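Sorting bin lining: bare metal or something softer?
Forum > Workshop and Utility > Waste and Recycling

mpirzada
Posted May 12, 2024

We keep one open grey bin on the bench for mixed recycling and sort it by hand afterwards. Cans, cups, wrappers, the odd bit of food waste. 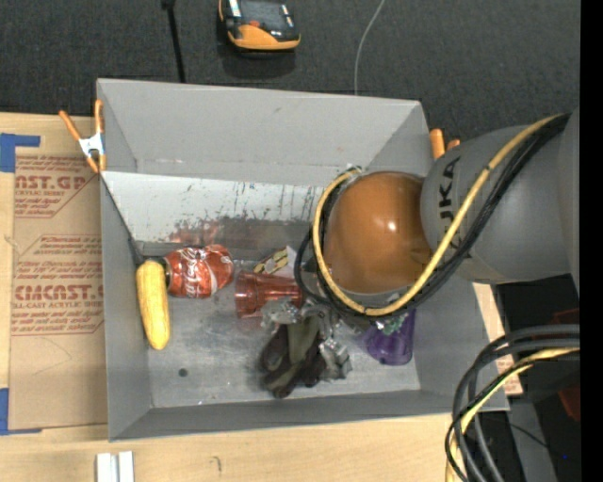 The floor is scuffed and the back panel has picked up a lot of vertical scratches. I am considering a 2 mm rubber mat on the floor only. Any objections?

S_Sandhu
Yes. Rubber holds liquid underneath. Crushed cans always have a few drops left in them and it will smell by November. Scratches are cosmetic. Leave it.

czarnecka_w
Disagree in part. A loose mat is fine if you lift it and rinse it. We ran one in a Mosteo tub for two years. Glued down, I would agree with Shagufta.

The banana-shaped thing on the left is a bigger problem than the surface. If it is food, it wants its own caddy.

mpirzada
Noted on the caddy. The mat would be loose. Main aim is noise, as cans dropped on bare metal are loud.

razia.b
Do you crush the cans first? Our depot asks for them uncrushed, because the sorting line reads flat ones as paper. Check with yours before you worry about mats.

S_Sandhu
That depends on the plant. Ours takes them either way. Red plastic cups are the ones they send back. Polystyrene, usually, and often not accepted at the kerb. Look for the number on the base.

razia.b
Fair. Wrappers as well, if they are foil-lined. Those go in general waste here.

czarnecka_w
On the noise: try the mat under the bin first. It takes out most of the ringing and stays clean.

mpirzada
Will try it underneath. I have an offcut the right size.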